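The Spare Jaw

Money meeting at two. Folke Haugen had the laptop open on the paint tins by ten past nine and had not taken his coat off.

"Give me the number again," he said.

"Which number?"

"The one that makes her shout."

Vilgot read it off the back of his hand. Hostau wanted 600 a month for the second arm, service included, grippers extra. Grippers always extra. Begović would sell one outright, no service, and you drove to fetch it yourself. Sakeck had not rung back. Sakeck never rang back until you'd bought from somebody else.

"And spare jaws?"

"258 the pair."

"For two lumps of black plastic."

"For two lumps of black plastic, yes."

Folke typed it in. The spreadsheet had a line for jaws, a line for cables, a line called MISC which Darlene Hawthorne had already said she would cross out on sight. No line for pens. He put one in. Took it out again. Put it back.

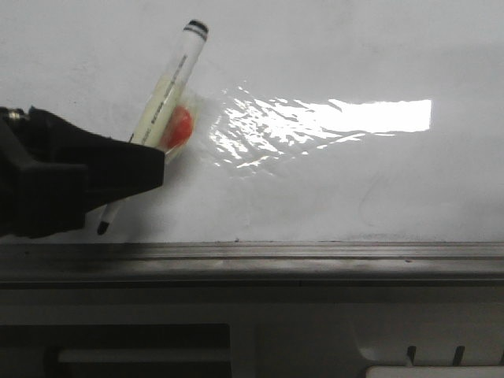
Darlene Hawthorne ran the money at Mandance and had done since it was four desks and a kettle. She liked things she could point at. An arm, fine. A bench, fine. "Sundries for trials" she did not like, and last November she had sent back a whole budget over it, with one word in the margin, and the word was WHAT. So Folke had promised her that this year she could walk in and see every item doing its job. She would walk in and see the jaws shut on a marker with a red thing stuck behind it and clear plastic crackling off to one side, and she would say it. He knew the exact voice. WHAT.

"Could tidy it up a bit," said Vilgot.

"Don't touch it."

"Only saying."

"Torbjørn's got it lined up. Touch it and that's the morning gone."

Torbjørn Dalen didn't look round. He had a stool, a keyboard on his knees and half a roll in his mouth. He'd been there since six, or all night, hard to tell with him.

Eleven o'clock. Sakeck still nothing. Folke rang them. Music. Rang Begović, got the old man himself, who said he could hold the used one till Friday, no longer, there was a bakery after it. What does a bakery want with an arm. Never mind. Till Friday. How many hours on it? Not many. How many is not many? The old man laughed and asked after his mother.

"It's a good price," Folke said when he'd put the phone down.

"It's a good price for something with no plug," said Vilgot.

"It's got a plug."

"Did he say it's got a plug?"

Folke wrote PLUG on the pad.

Then the sums again. Rent from Hostau, and by the end of a year and a bit they'd have paid for the thing and not own it. Buy from Begović, and if a joint went in the first week that was that, they would be explaing themselves upstairs with their hats in their hands. Third way, buy nothing. Keep the one arm, buy the spare jaws, run it nights as well. Trygve Granström had been saying it for months. Trygve said most things for months.

"He's right though," said Torbjørn, through the roll.

First words of the day. They both turned.

"You want a second arm because the first one's busy. It's not busy. I went through the log. It stands there while I pick stuff up and put it back where it was." He swallowed. "Get me somebody to do the putting back. Evenings. That's your second arm."

"A person," Folke said.

"45 hours a month. Student. Cheaper than Hostau."

"There's no line for a person."

"There's a line called MISC."
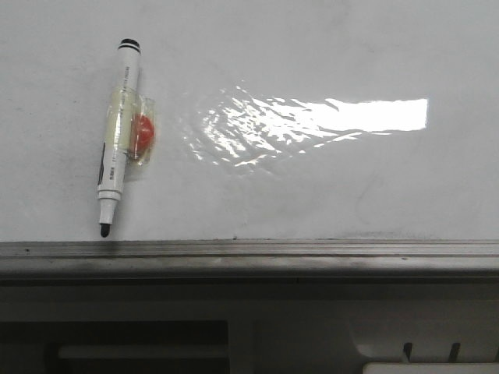
Folke sat down on the step, coat still on. It was worse than a bad idea, it was a good one, at twelve minutes to twelve, with nine pages already printed. New pages. New total. And Darlene would ask why they'd asked for an arm in the spring if all they'd ever needed was a pair of hands, and he would have to stand there and say, well.

"Ring Trygve," he said.

"He'll be unbearable."

"Ring him anyway. And ring Begović, tell him the bakery can have it. No. Wait. Tell him Friday."

Vilgot already had the phone out. Folke deleted the arm. The total dropped so far he thought he'd broken the sheet. He scrolled up, down, up. Added the student. Added the jaws, two pairs, because if you're going in with a small number you may as well get your spares. Added cables. The cursor sat on MISC. He backspaced it and wrote pens, tape, red things, and next to that, 197.

"Is it really that much?" said Vilgot, leaning over.

"It's a year's worth."

"She'll say what."

"She can come down and look," said Folke, and went to find more paper for teh printer.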